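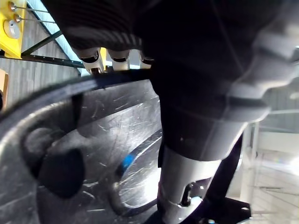 Wrist stream goes stale partway through pan episodes

Search tickets Clear

Reading time: 5 minutes

Status: open, then closed, then open again (sorry)
Opened by: Berhanu Demissie
Rig: Hourani, pan station
Recorder: Flekton

Okay, so I'm putting all of this in one ticket because it has been living in three chat threads and my head, and I'd like it out of my head.

What I'm seeing: we're recording demonstrations for the pan tasks, me driving, the arm following. The joint data looks fine. The wrist view looks fine too, when you just play it back and watch. But when I line the two up, the picture falls behind the joints somewhere in the second half of the episode and never catches up. The fingers close in the numbers, and then a beat later they close in the video. If you only skim episodes at double speed (guilty!) you'd never spot it.

I found it because the first policy we trained on this batch did a funny thing where it went for the rim too early every single time. It would come down, close on air, and then arrive at the pan. I blamed my own driving for two days.

How much is affected: the set has 1,274 episodes in it right now. I wrote a little check that compares the moment the hand starts to close in the joint log with the moment things start moving in the wrist view, and it flagged 80 of them. That was a relief, I had pictured having to bin the whole lot.

First thing I tried: restarting the recorder between episodes. No change. I wanted this to be the answer so badly that I tried it again after lunch.

Second thing: swapped the camera cable. It runs down past the forearm and gets a fair bit of bending, so it was a decent suspect. New cable, same drift. I've left the new one on anyway, the old one had a kink I didn't like.

Third thing: turned the wrist picture size down. Now this did help, sort of. The lag showed up later in the episode and was smaller. So something is filling up somewhere and the camera itself is probably fine. I put the size back afterward, the scratches and the shine on that pan already give the model enough trouble without me handing it mush.

Comment from Oğuzhan Başaran

Can you tell me which episodes got flagged, just the numbers? Also, are you stamping the pictures when they leave the camera or when the recorder writes them? I remember Flekton having both and the default being the silly one. And please don't delete anything yet.

Berhanu again

Nothing deleted, promise. List is in the shared folder under pan_flagged.

And yes. It stamps on write. I went and looked, and the setting is called "arrival time", which I had read as arrival at the machine, like a sensible person would. It means arrival at the disk. So whenever the disk gets busy, the pictures wait in line and get a later time than they should, while the joint data is so small that it goes straight through.

That also fits with the flagged ones being in clumps. They come in runs of neighbors, then a long clean stretch, then another run. I checked one run against the machine's own log and the nightly copy job (Callbridge) was going at the same moment. Only it isn't nightly anymore, is it? Somebody moved it to the afternoon back in June and that's exactly when I like to record.

What I changed on 9th February:

1. Timestamps now come from the camera side. In the recorder settings it's under Streams, then Wrist, then "source time". You have to do it per stream, there's no master switch that I could find.

2. Callbridge is back to running at night.

3. My check runs at the end of each episode and beeps if the gap is too big. It's an ugly beep. I'm keeping it.

Then I recorded 11 fresh episodes, the plain approach-and-grip kind with the pan at different turns, and started a huge file copy by hand in the middle of it to be mean. All of them lined up. I nearly did a lap of the room. Closed the ticket.

Comment from Oğuzhan Başaran

Nice. Reopening though, two questions. One, what happens to the flagged ones? Can they be saved? Two, does the other camera stream have the same setting? If the wrist is on source time and the wide view is still on arrival time, you've just moved the problem.

Berhanu again

Ugh, yes, you're right about the wide view. It was still on arrival time. Fixed now, same menu, one line down. The fresh episodes had the wide view wrong the whole time and my check never noticed, it only looks at the wrist. I've added the wide view to the check and I'm recording those episodes over.

On saving the flagged ones: I had a go. The pictures are all there and in order, they just carry late times. On one episode I took the nominal rate and spaced them out again from the first picture, and it came out really close, close enough that I couldn't see the slip by eye. That episode has 3,469 pictures in it, so there was plenty of room to go wrong. I tried a second one and it was worse, there's a spot where I think the recorder dropped a few and just carried on. So spacing them evenly only works if none went missing, and I don't have a good way to tell from the file.

My feeling is we hold the flagged ones out of training, retrain on the rest, and see whether the early grab goes away. If it does, I'd sooner spend an afternoon driving than a week repairing. The pan demos are quick once you're warmed up anyway, and I'm a better driver than I was when I started (the early ones have a lot of hovering over the rim in them, you'll see).

Comment from Oğuzhan Başaran

Fine by me. Hold them out, keep them on disk, and put a note in the dataset readme with the setting name spelled out.

Berhanu again

Readme done. Retrain is queued behind someone else's job. Leaving this open until I've seen it grip.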